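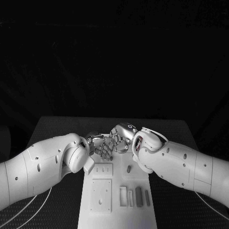
Section 2 of this guide covers the bench board, the first job a two-armed Usent cell should be given at Fellcombe. People who ask for a machine like this usually want to know whether it can empty a dishwasher or pack a mixed crate. It can't yet, or not without someone standing by. Putting a peg in a hole is the small version of both jobs, and the board lets you try it with the arms and hands you already have. Leave a clear stretch at the far end of the board, as the two hands can come together over it and their finger linkages overlap. If they catch, stop the run before you try to part them.

Home | Guides | Bench work | Kitchen work | Contact

2.1 Setting out the board

1. Lay the board lengthwise down the middle of the table, narrow side towards you.
2. Put the pieces out by hand. Stand the upright ones so that they don't lean.
3. Check that the cables on the table top lie clear of the board.
4. Bring both arms to the ready position, hands over the board and off the pieces.
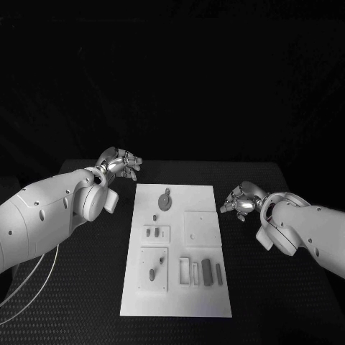 Fig. 2. Both hands at the ready position, not touching any of the pieces.

5. Set the run timer to 600 seconds and start the run from the desk.
6. Write down each piece placed and each piece dropped. Count a piece you had to straighten as dropped.

Note: The Mathur log sheet has no column for pieces knocked over by the wrist. Use the remarks box.

Caution: Keep your own hands off the table until both arms have stopped. Ubaldo Costa holds the spare key for the stop switch.

2.2 Moving on to real chores

Do not move to cutlery or cartons until the board has been finished on 2 runs without help. The Drarkthorpe cell went to cutlery in January, too early, and spent most of its time waiting for a person to pick up forks. A person is still quicker at both jobs and should do them when the work is wanted that day.

Revised 6/17/19, Gergely Antal

2 comments | 2 shares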